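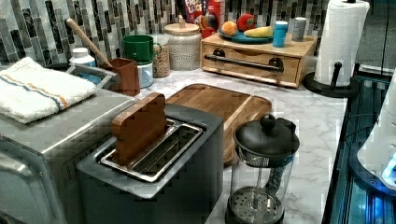 Kitchen counter with the toaster, toy toast in the left slot

Home | Forums | Hostels & Guesthouses | Search | Log in

Clandodden hostel – still worth it for a family?

plornholm_pete
We're looking at two nights in Clandodden in April, four of us in a private room. Last stayed there years ago when it was all bunks and one shower per floor. Has anyone been since the new wing opened?

GethinT
Went in the summer. The new wing is fine, clean rooms, thin walls. Ask for the side facing the harbor, the other side gets the delivery trucks from six. Breakfast is extra and not worth it. Use the guest kitchen.
Tudur Gethin

marshwalker
I'd disagree on breakfast. Ours was hot and the kids ate plenty. The guest kitchen was packed both evenings and we waited for a burner.

GethinT
Evenings, yes. I was talking about mornings. I had it to myself at seven.

swanepoel_k
Check the booking terms before you pay. We booked through Druvement and couldn't change the dates. Direct booking let my sister move hers for free.

plornholm_pete
Thanks, I'll book direct. Is parking still free?

marshwalker
No. There's a meter now, and the lot fills up by mid-afternoon. We left the car by the church and walked down.

g_prothero
The church lot is for residents after 6 pm – they do ticket. Use the one behind the old rope works, it's a ten minute walk with bags.

marshwalker
We were there two nights and didn't get a ticket.

g_prothero
Then you were lucky. I live on that street and see them most weekends.
Gwenllian Prothero

GethinT
Or take the bus from the station. It stops at the hostel gate, last one is 9:40.

plornholm_pete
Bus might be the answer, we don't need the car once we're there. Booked the harbor side this morning, breakfast for one day only. I'll post again when we're back.

Contact us | Terms | Copyright 2019 | Back to top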